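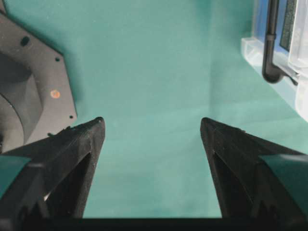 What size of shelving unit do I need for boxed equipment?

Measure the largest box you intend to store, then add 12 mm to its height for finger clearance. Width is governed by how many boxes stand side by side on one shelf. Depth should match the longest box, so that nothing overhangs the front rail. The Narnero is supplied in one width, 629 mm, and two depths.

How are the shelves held in place?

Each shelf slots into notches cut at regular intervals along the vertical posts. Insert the rear edge first, lower the front edge into the matching notch and press down until it seats. Count the notches from the bottom on every post before loading. A shelf that is one notch out on one side will rock.

Does clear acrylic make the contents easier to identify?

To a degree. Large print on the front of a box can be read from a normal standing position, and side lettering can often be made out through the end of the unit. A black carton with white text, such as the one for a RealSense D435i depth camera, stands out well against a plain colored cloth.
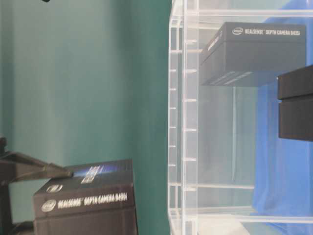 How should similar boxes be arranged?

Place them with the model name facing out and the same way up. Cartons from one product family may differ only in the last few characters of the name, so read the full name before shelving. Do not sort by color or box size.

Can I lift a lidded box by its lid?

No. On a two-part carton the lid is held by friction only. Support the lower section from beneath and keep the box level until it is fully on the shelf.

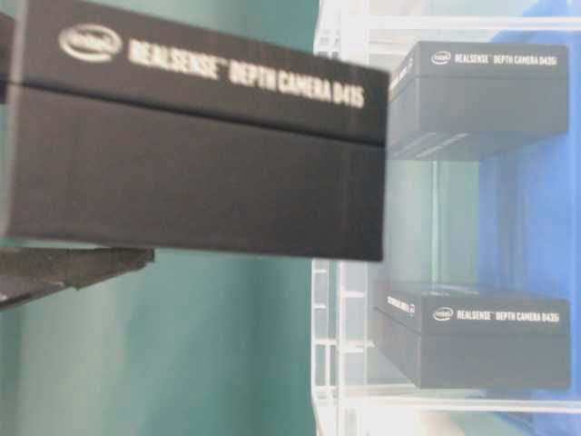 How much space should I leave between shelves?

For cartons, one spare notch above the tallest box is sufficient. Set the spacing before loading, as the shelves cannot be moved under load. Closer spacing holds more but makes the lower boxes harder to take out. 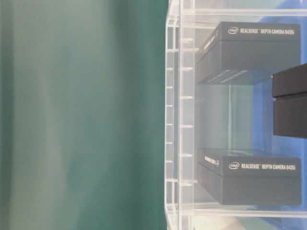 Cleaning is the most common subject of messages to Radivska support. Use a microfiber cloth, lukewarm water and a drop of dish soap. Window cleaners containing ammonia or alcohol cause fine cracks in acrylic. Dust collects first in the small slots along the posts and on the top faces of stored boxes, so clear those with a soft brush before wiping the panels. Let the unit dry fully before reloading.

Last reviewed by Anitha Panicker, 5 July 2021.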